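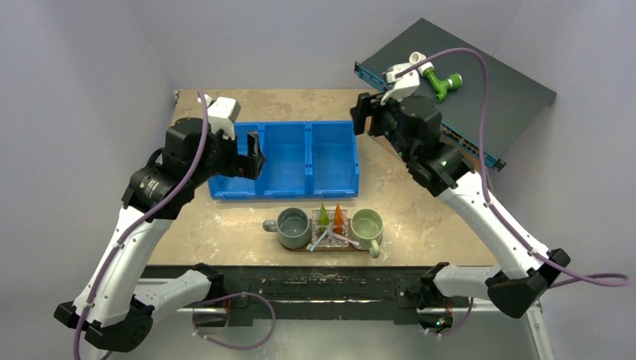
Three-way bin, one tray, one switch: how would you divide this bench?

Bench and Workshop Storage > Small Rooms
Thread started 2019-04-20 by rotstead_rod

rotstead_rod
I have a square work table with a light tan, mottled wood top, grey walls on three sides, and a blue plastic bin near the back, in the centre. The bin has three compartments side by side and all three are empty. I want to fix what goes in each before I start filling them, as I have relabelled bins twice already and do not want to do it again.

Items to be placed:
– one network switch, rack format, dark grey with a blue front panel
– one white plastic pipe fitting with a green T-piece attached
– two cups, one dark grey-green, one pale green with a handle
– one clear grid rack holding a green cone and an orange cone
– two stirring sticks, light blue and pink

The cups, rack and sticks share a brown wooden tray at the front. The switch is at the back right corner, set diagonally, with part of it beyond the table. The fittings are on top of the switch.

My proposal is plumbing in the left compartment, network leads and spare screws in the middle, cones and sticks on the right. Cups stay on the tray. Objections welcome.

Rodrigo

kadlec_a
First objection is the switch. I would not assign a single compartment until that has a place of its own. A rack unit lying diagonally over a corner takes up more usable surface than the same unit set square, and the overhang is where a sleeve or a lead will catch it. Turn it parallel to the back edge, or take it off the table.

Second objection is the fittings. Plumbing parts do not go on top of network equipment, even for an hour. If that switch is ever powered where it lies, anything with a drop of water left in the bore is in the wrong place.

hgallardo
Agree on the overhang, less so on the fittings. Two plastic fittings weigh next to nothing and if they are new stock there is no water in them. The better reason for moving them is that people stop seeing things that sit on top of larger things. I lost a reducer for a whole winter that way. It was on a router.

On the bin: do not divide by trade. Divide by size. Large in one end, medium in the middle, small in the other end. Plumbing against network sounds tidy until you own a cable gland, which belongs to both.

kadlec_a
A cable gland goes with cables. I do not see the difficulty.

hgallardo
The difficulty is that you know that and the next person at the bench does not. Size needs no knowledge.

rotstead_rod
By size, the joined white and green piece would take one compartment more or less to itself, and I have a further 57 fittings coming over from the shed in Graltstead. They will not all go in one third of a bin whichever rule I follow.

nga_quach
57 changes the question. The bin is then a working bin, not a store. We run it like this in our shared workshop at Alcaraz:

1. Left compartment: parts for the job in hand.
2. Middle: parts taken off and going back to stores.
3. Right: unidentified. Emptied every Saturday, no exceptions.

Stock lives elsewhere, in lidded boxes, 50 to a box at most. Above that people tip the box out to find things and do not put them back. The bin is empty at the end of most days, which I take as the sign that it works.

I would also separate the T-piece from the white fitting before storing them, if they come apart by hand. Joined parts never match the label of either one.

Nga

rotstead_rod
That is a better scheme than mine for the bin. I would still argue about point 3. An "unidentified" compartment becomes the only compartment.

nga_quach
It does if it is not emptied. Put the day on the label.

florencio_n
Nobody has dealt with the tray. A few points.

The handled cup is at the right and the pink stick already points towards it. If you stir with the right hand that is the correct side, so leave it. The plain cup on the left can hold the sticks upright, and then the rack carries the two cones and nothing else. At present the sticks lie crossed over the rack, so you have to move a stick to get at a cone.

Decide whether those are drinking cups or mixing cups and mark the underside. I say this as somebody who has had a mouthful of filler.

hgallardo
Seconded on marking. I would go further and keep no cups on a bench with parts on it.

florencio_n
A tray is a boundary. Things on the tray are one job, things off it are another. It lifts away in one go when you need the front of the table. I would not give that up.

kadlec_a
The tray is the best organised part of the table as it stands. My complaint remains the switch.

rotstead_rod
Noted. Switch measurements to follow. I have a 12U wall cabinet, an Alau, in the hall cupboard with space at the bottom. The only reason I have not used it is the cage nuts, which I dislike.

kadlec_a
Fit the cage nuts from the side with a flat screwdriver, ears vertical. Ten minutes. Ports facing out, leads dressed to the left, and label both ends of every lead before it goes in.

rotstead_rod
Revised plan:

– Switch to the cabinet.
– T-piece and white fitting separated if possible, then to the stock boxes.
– Bin on Nga's scheme: in hand, returning, unidentified.
– Tray stays at the front. Sticks in the dark cup, cones in the rack, handled cup where it is.
– Undersides of both cups marked.

Hugo's sizing rule will be used for the stock boxes.

hgallardo
Acceptable. Do not buy more bins until December.

Comments (4)

gasket57
We tried the three-way split with "returning" in the middle. Works, but the middle needs to be the widest. If the compartments are equal you will overflow there first.

M. at the allotment
Would a lid help with dust? My open bins need wiping out every month or so.

nga_quach
Lids on stock boxes, no lid on the working bin. A lid becomes a shelf.

tee_and_elbow
Masking tape and pencil for the labels until the scheme has settled. Printed ones are a nuisance to peel off blue plastic.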